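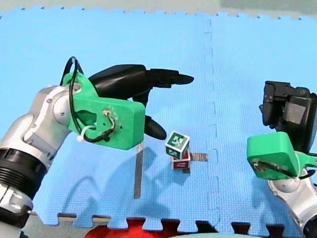
Figure 3.1 Two robot arms and a stack of two toy blocks on a blue foam mat.

Chapter 3
Table Arrangements for Seasonal Events

A table arrangement has to do its work at close range. Guests sit within arm's reach of it for two hours or more, and they need to see and talk across it. This chapter covers low arrangements for dining tables: choosing a container, preparing stems, and building the design in floral foam or in water alone.

After studying this chapter you should be able to choose a height and width to suit a given table, condition cut stems and evergreen foliage, and work out the cost of an order before you accept it.

3.1 Height and Width

Keep a seated arrangement below eye level. Most shops work to a limit of 12 inches, container included. Width depends on the place settings. On a banquet table, leave room for serving dishes on both sides of the design. 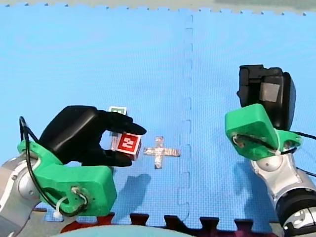
Long tables usually look better with several small pieces than with one large one. The Hutmont order, which we follow through the chapter, called for 18 low bowls for a September harvest dinner, with over 50 stems of foliage cut the day before. Greens were stripped below the water line and left overnight in a cool room.

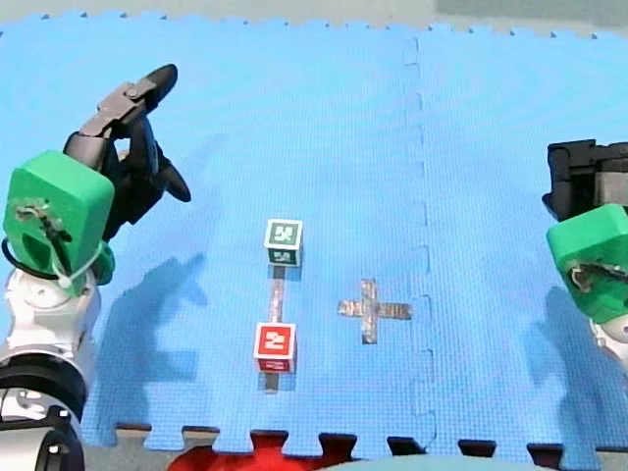

Figure 3.2 Cubes and three pieces of silver tape on a foam mat, with two robot arms.

Key terms: conditioning, focal flower, filler, line material, mechanics.

Before reading on, measure a table at home and sketch the largest design it could hold with all the places set. Keep the sketch for the exercise at the end of Section 3.3.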